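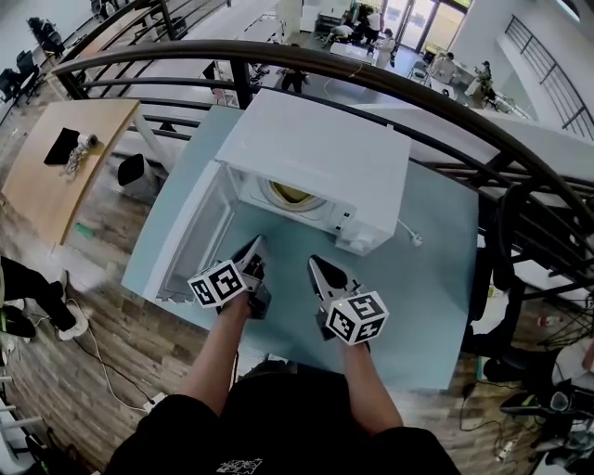
Minutes taken by Dağdelen

Bimutitz software meeting, 20 Apr 2023
Upstairs table, Skumville

Previous minutes were approved. One correction: the planner did not "refuse" to close the washer door. It timed out. The word has been changed and the planner's feelings spared.

1. Marker tracking
With both grippers in front of the little washer and its door swung open, the tracker can still swap left and right when the marker cubes come close together. Of 507 recordings replayed, 384 went through without a swap. Perception called this encouraging. Control asked to see the encouragement in writing. Agreed that cube IDs will be read from the config file and no longer guessed from which side of the table they are on. The guessing code was described as temporary by its author in November.

2. Door planning
The door model assumes the hinge is on the right. On the washer the door opens to the left, as everyone present was able to confirm by looking at it. Planning will make hinge side a parameter. A proposal to turn the washer around was withdrawn after some thought.
The door is also clear, and the depth filter drops most of it. Perception will try fitting the white border and filling in the middle. Long discussion of whether this counts as seeing the door. Not settled.

3. Replay tool
Flummont 6 loads a recording in one go and then stops answering. Flummont 4 is slower but opens the files. Everyone is on 4 until further notice, including the two people who wrote 6.

4. Time sync
The left and right gripper streams drift apart on long takes. Control says it is the logger. The logger's maintainer says it is control. Both will look at the same file, in the same room.

Actions
Perception: cube IDs into config; border fit on the door.
Planning: hinge parameter, with a test this time.
Control and logging: one drift plot, signed by both.
Tooling: take the "stable" label off Flummont 6.

Any other business: the label printer. Deferred again.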